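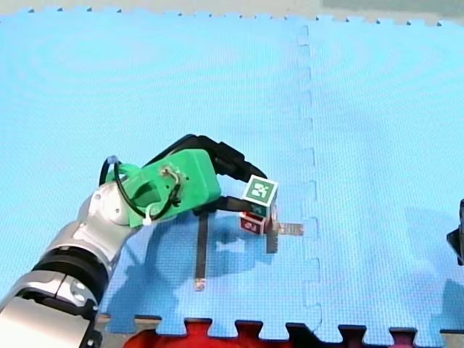

Perguntas frequentes sobre o dia aberto da Rulton

O que vou ver na visita?

Sobretudo braços robóticos a trabalhar com peças pequenas, bem perto do público. A demonstração de que as pessoas mais gostam (e nós também, confessamos!) é a dos cubos: o braço, com a sua garra verde impressa em 3D, segura um cubo pequeno com um marcador impresso na face de cima, mesmo por cima de um cubo vermelho. Parece brincadeira de crianças, mas dá conversa para a tarde inteira.

Para que serve o marcador verde e branco?

É um padrão que uma câmara consegue reconhecer, e a partir dele o programa calcula onde está o cubo e para que lado está virado. Se tiver curiosidade, peça à nossa equipa que lhe mostre os cálculos no ecrã, que o fazemos com todo o gosto.

Quando é e quanto tempo dura?

O dia aberto é a 4 de julho de 2018, no pavilhão Tornstead. Cada visita dura 37 minutos, embora quase sempre nos alonguemos um bocadinho com as perguntas.

Preciso de me inscrever?

Sim, por favor. Os grupos são de 12 pessoas, para que todos consigam ver bem, e as inscrições estão abertas desde maio. Se o seu grupo for maior, escreva-nos na mesma e logo dividimos.

Posso levar crianças?

Claro que sim! Recomendamos a partir dos 8 anos. Só pedimos que fiquem ao lado dos adultos e que não pisem os tapetes de espuma enquanto os braços estiverem ligados.

Posso tirar fotografias?

Pode, à vontade, mas sem flash durante as demonstrações.

Como chego ao pavilhão?

A entrada faz-se pelo portão da Kutell, e o estacionamento é gratuito durante todo o dia.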